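Picking Things Up in Silska: Comparing Two Grippers in a Simulated Kitchen

Zihan Fang
Robot Handling Project, final report
2026-02-09

What I wanted to find out

When I joined the Plutwood lab in September I thought the arm was the hard part. Then I spent one afternoon trying to pick up a sponge and changed my topic! My question became pretty simple: if the arm and the controller stay the same, how much does the gripper matter when the objects are as mixed as they are in a kitchen?

Setup

All the tests ran in Silska, our simulator. I used a kitchen counter layout and compared 2 grippers, the Peng (spread fingers that close around an object) and the Sindemier (a plain parallel jaw). The controller was the lab's standard one, with the same speed limits for both. Objects were dropped onto the counter in random spots at the start of every run, and they came from a shared list that includes food, bottles, tools and toys.

I ran 1,006 grasp attempts in total. I had planned on more, but around 900 of them were done before I found a bug in my reset script, and checking which runs were still good took me most of a week. (They were nearly all fine. Phew.)

Results

The Peng was better with round things, as I had hoped. Eggs and fruit settle between the fingers even when the approach is a bit off, and lettuce was my favorite to watch. The parallel jaw kept pushing the lettuce away and chasing it across the counter.

The jaw won on flat objects, and it wasn't close. With a sponge or a knife handle, the spread fingers touch the counter first and the controller reads that as contact with the object, so it closes too early. Lowering the contact threshold helped a little with the sponge and made everything else worse.

Toys were the surprise for me. A helicopter has rotor blades sticking out everywhere, and both grippers went for the blades when the body would have been a much better target. I think this comes from how the controller picks the center of an object, so I don't blame either gripper for it.

Camera position

I also tried 4 camera positions. The one beside the arm's base was the most useful for checking runs by eye, even though the arm covers part of the room. From straight above I couldn't judge height at all, and I missed several cases where an object had spawned too high over the counter.

Next steps

I'd love to try wider finger pads on the Peng, and fix the spawn heights before anyone else uses my layout. The run settings and my notes are in the lab's project folder.

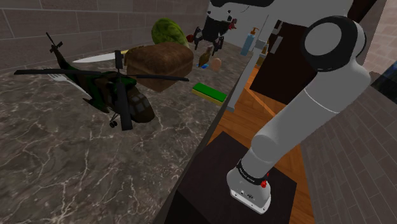
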